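Fivham Help Center
Closed tickets / Laundry and dryers

Dryer stops early and jeans come out damp at the waistband

Opened by: Bhavana Iyer
Handled by: Urmas Pärn
Product: Langlois condenser dryer, bought secondhand
Status: Solved
Last edited: 20th December

Summary of the problem

Customer reports that the dryer ends its sensor program too soon. Shirts and towels are fine. Jeans are dry on the legs and still damp at the waistband and pockets. No error code on the display. The water tank fills as normal.
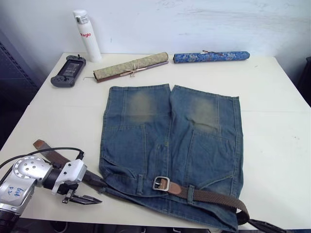

Reading time: 4 minutes

First message from customer

I have had the dryer since September and it worked fine until a few weeks ago. Now when I run the Cotton Dry program with jeans in it, the machine says it has finished long before it should. The legs feel dry. The thick parts don't. If I put them away like that they smell by the next morning. I have cleaned the lint filter and emptied the tank. I also tried a smaller load and got the same thing. My neighbor says the heater is going, but towels come out hot and dry, so I'm not sure about that.

Reply from Urmas Pärn

Thanks for the details. If towels come out hot and dry, the heater is most likely fine. On this model the sensor program measures moisture with two metal strips inside the drum, just below the door opening. When the strips get a film on them they can read the load as dry when it isn't. Thick seams are where you would notice it first.

A few questions before we go further:

Do you use dryer sheets or liquid fabric softener?
Do you take belts off and empty the pockets before drying?
Are the jeans turned inside out?
Which dryness level is set?

Reply from customer

Softener, yes, in every wash. No dryer sheets. I take belts off. I don't turn anything inside out. The level is on the middle setting and I have never changed it.

Steps given to customer

1. Switch the dryer off at the wall and let the drum cool.

2. Find the two metal strips inside the drum. Wipe them with a soft cloth and white vinegar. Don't use steel wool or a scouring pad. Go over them again with plain water and dry them.

3. Take out the lint filter and wash it under the tap. Softener leaves a coating on the mesh that you can't see. If water sits on top of the mesh and doesn't run through, it needs washing with dish soap. Let it dry fully before putting it back.

4. Open the lower flap and pull out the condenser. Rinse it from both sides and leave it to drain for 30 minutes.

5. Sort the next load. Run jeans with other heavy items only. A mixed load lets the light fabric hit the strips dry while the denim is still wet.

6. Turn jeans inside out, close the zipper, and pull the pocket bags out so air can get to them. Back pockets are a double layer and dry slower than the leg.

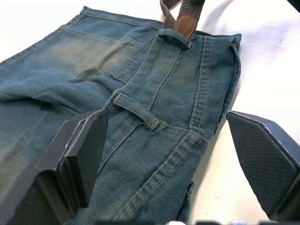 7. Set the dryness level one step up and run the program. Check the waistband by hand at the end. If it is still damp, add 10 minutes on the timed program and write back here.

Update from customer

Did everything on the list. The strips had a dull gray film that came off with the vinegar. The water did sit on the filter mesh, so I washed that with soap twice. The condenser was worse than I expected.

First load after cleaning was four pairs of jeans. The program ran much longer than before. Three were dry all over. One was slightly damp at the button, so I did the extra time and it was fine.

Second load was mixed, out of habit, and the jeans were damp again. So the sorting matters too.

Note from Vasco Figueiredo, parts desk

If the fault returns within a month of cleaning, check the wire behind the strips. On older Langlois units the connector can work loose. This needs the front panel off and should go to a technician. Customer has been sent the contact for the Gruvcombe service counter.

Closing note

Customer has stopped using softener on denim and reports no early stops since. No parts ordered. Ticket closed by U.P. Reply to this thread to reopen it.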